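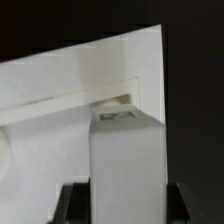
The margin question for the Trernunance pieces comes down to where the label sits relative to the nearest edge, and I think the draft spec mixes up two different distances. One is the light border printed around the marker. The other is the plain plastic between that border and the edge of the face. The tall block has its label on the top face, close to the front edge, and on a face that small there is very little to spare on that side. The draft gives one value for both and nobody can lay out a label sheet from it. I would split it into "border" and "setback" and let the setback vary by face.

On July 13, 2022, Gregor Kinnear wrote:

> Going through section 6 of the draft before it gets merged. Three points.
>
> The margin is given once, without saying where it is measured from. Lachlan took it from the black square, I took it from the cut edge of the label, and our sheets don't match.
>
> Second, does the marker belong on the body or on the shoulder under the knob? Susdale put theirs on the shoulder in January and the labels lifted at the corners.
>
> Third, are we still treating white on white as acceptable? Fiona says the knobs and the bodies come out of different batches at Swanson and she can see it.
>
> Gregor

Margin: see above. Measure the border from the outside of the black square to the cut edge, and the setback from the cut edge to the edge of the face.

Placement: on the body, low on the front face. The shoulder is flat but the collar of the knob takes up part of it, and whatever is left over is a poor shape for a square. The body widens toward the base, so the lower you go the more face you have to work with. It also leaves the knob clear for picking up.

Color: I would accept white on white for the plastic. The border has to stay lighter than the body by enough to see, and that depends on the body being slightly gray. If Swanson moves to a brighter white, the border stops doing anything and the black outer square is all that marks the label off. Archie can ask them to hold the current shade for the next run of 2,000. 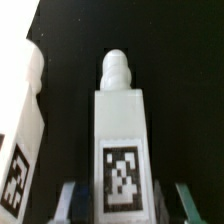 Reading time: 2 minutes

Notes on the label itself, for whoever edits section 6. Please merge these into the existing text and don't add a new section.

6.a. The marker is square, with a thick black outer band and a thin pale border outside it. The border is part of the label and is cut with it.

6.b. Each piece carries its own pattern. Two pieces standing next to each other must not have the same one. The current file from Fluvik has 622 patterns in it, which covers every set we have planned.

6.c. Apply the label to the piece upright, with the lower edge parallel to the base. The sides taper, so do not line it up against a side edge.

6.d. Check for soft edges on the small cells at actual print size. A proof enlarged on screen doesn't count.

6.e. Lifted corners: replace the label. Do not press it back down with glue, as the excess ends up on the border.

Open item: whether the label should be recessed. Natalie is in favor, and I have no objection if the recess is shallow, but it means a change to the mold and I would hold it for the next revision.

Gregor, if you can send me your sheet and Lachlan's, I'll redo both with the split values and post the result to the list.

Archie Imrie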